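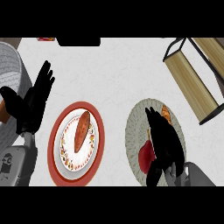 Utevden's reply came in overnight: they would prefer that we not rerun the variant matching until the tumor site field is fixed, as the last run put 40 cases under the wrong primary and their reviewers had to pull each one by hand. They also asked whether the matcher reads the pathology addendum or only the main report. Answer to the second question is main report only. That was in the handover notes, but on page 6, in a table footnote.

Notebook, Orniria matching work, March 2025

Status of the site field. The export from the Makori record system carries two columns for primary site. One is filled when the specimen is logged, the other after sign-out. Our loader takes the first non-empty value, reading left to right, so a provisional site from logging wins over the signed-out one whenever both exist. All of the mis-sorted cases I have checked so far have a metastatic specimen, logged under the organ it was taken from. A liver biopsy from a colon primary goes in as liver. The matcher then looks up trials for liver primaries and returns nothing useful.

Change made in the loader: signed-out column first, logging column only if the other is blank, and a flag set when the fallback is used. The flag goes through to the reviewer sheet as a plain yes/no. I did not try to infer the primary from the report text. Hidell does that in their own pipeline and the error rate they gave us was not one I would want to inherit.

Test on the held-out set from Utevden. Nearly all of the mis-sorted cases now land under the right primary. Those that don't:
– 2 have no signed-out site at all, only free text in the addendum
– 4 have a signed-out site entered with an old code that our lookup table doesn't carry

The old codes are easy. I added them to the table by hand and noted the source in the change log. The free-text ones need a decision. Reading addenda would mean changing the extract query on the Makori side, and that goes through their release cycle. Next window is June. Until then I propose they go to manual review with the fallback flag on and no trial list attached. An empty list looks like a negative result to anyone who opens the sheet in a hurry, so the cell should say "not run".

Side issue, gene names. The fusion calls come through with the partners in either order depending on which sequencing panel was used. The matcher treats A–B and B–A as different events. Most trial criteria name only the kinase partner, so this hasn't hurt matching yet, but it doubles rows in the summary table. I sort the partners alphabetically for counting and leave the original string alone for display. Do not sort the display string. The order carries meaning for the pathologists, and they will notice.

Run time is unchanged within noise. Memory is slightly up, from keeping both site columns through to the end. Acceptable. If it becomes a problem, drop the logging column after the flag is set.

Not done:
Threshold for allele fraction is still hard-coded. Utevden wants it set per panel. I have their values for the solid tumor panel and nothing for the blood one.
The trial list snapshot in the Orniria repo is stale. Closed trials are still being returned. Refresh before any rerun, and write the snapshot date into the output header so that two sheets can be compared without guessing.
Reviewer sheet sorts by case ID as text. Pad the IDs.

Draft answer to Utevden is in the shared folder. It covers the column order, the old codes and the addendum question, and asks for the missing panel values. The rerun stays on hold until they confirm the "not run" wording.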